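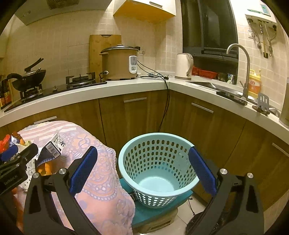
Hello again from the Porkbridge end of the newsletter, where I've been given my usual corner to bang on about kitchens. This time it's the light blue basket, my favourite bit of cheap plastic in the whole house!

I used to bring the veg home, dump the bags on the table and then go and put the kettle on (you know how it goes). By the time I got back to it the greens were sweating in a knotted bag and I'd lost all interest in cooking them. So since September the basket has lived on a stool, right near the table, and everything leafy goes straight into it. The holes let the air through, it weighs nothing, and when I'm ready I carry the whole lot over to the sink in one go.

The other change was clearing the counter. I've got a rice cooker, a kettle and a stove all wanting a share of it, so now I do my trimming at the table and leave the counter for the hot stuff. I keep a patterned cloth on there, the busier the better, as it hides every splash. Mine goes in the wash with the tea towels and comes up fine. 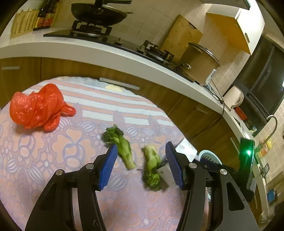

How long will leafy greens keep once they're out of the bag?

Mine last 2 or 3 days in the fridge, wrapped in a clean tea towel with the ends trimmed. If they've gone a bit floppy, stand them in cold water while you get the rice on.

Next time I'll have a go at the cupboard under the sink, wish me luck.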